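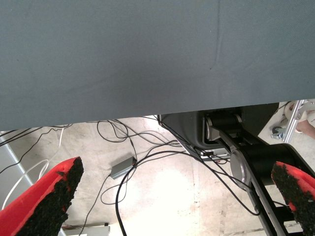
# Sosdale fabric care survey

Read this before you use the numbers. The summary sheet has been passed about more than the data has, and it makes the survey sound firmer than it is.

## What it is

A table of answers to a postal survey on how households in Sosdale and Tramstead wash and store their table linen and curtains. The forms went out in January. 791 came back and 700 are in the file. The other 91 were left out for being blank past page one, filled in twice, or unreadable.

Last updated: November 21, 2020

## Files

- `answers.csv` – one row per form
- `questions.txt` – the wording as printed, including the two misprints
- `codes.csv` – what the numbers in the `fibre` and `method` columns stand for
- `gosling_merge.csv` – see below, and preferably leave it alone

## Columns people ask about

| Column | Meaning | Trust it? |
|---|---|---|
| `town` | Sosdale or Tramstead | Yes |
| `fibre` | What the person thinks the cloth is made of | Not much |
| `wash_temp` | Usual wash, in degrees | Partly |
| `shrunk` | Has it shrunk, yes or no | No |
| `age_years` | Age of the cloth | Whole years only |

`fibre` was never checked against a label. Plenty of people wrote "cotton" for anything that wasn't shiny. If you want to say that linen outlasts cotton, this column won't carry it.

`wash_temp` has a lump at 95 which I don't believe. The form printed 95 as the sample answer next to the box, and I suspect a good many people copied it. I have left those rows in and added a flag, `copied_maybe`, so you can run your sums both ways. Please do run them both ways.

`shrunk` asks people to remember the size of a tablecloth they bought years ago. Very few will have measured it.

## The Gosling rows

The Gosling survey was an older set of 100 forms with different questions. Somebody matched it to ours by guessing which questions meant the same thing. "Do you iron it?" and "Do you press it while damp?" are treated as one question in the merged file. They aren't one question. I've kept the file because two reports quote from it.

## About the Jinari claim

The Jinari leaflet says our survey "proves" that cold washing doubles the life of a tablecloth. I can't find that in the data. People who wash cold also own newer cloths, use them less and mostly live in Tramstead. Once you split by `age_years`, what's left is small and changes sign depending on where you put the cut.

## Known faults

- Curtains and tablecloths share a row when the person ticked both. There is no way to pull them apart.
- Empty boxes in `method` were typed as 0 in the first batch and left blank in the second.
- Sosdale forms had a prepaid envelope. Tramstead forms didn't.

## Use

Free to copy and change. If you publish a chart from it, say how many rows you dropped and which ones. Corrections are welcome, with the row number.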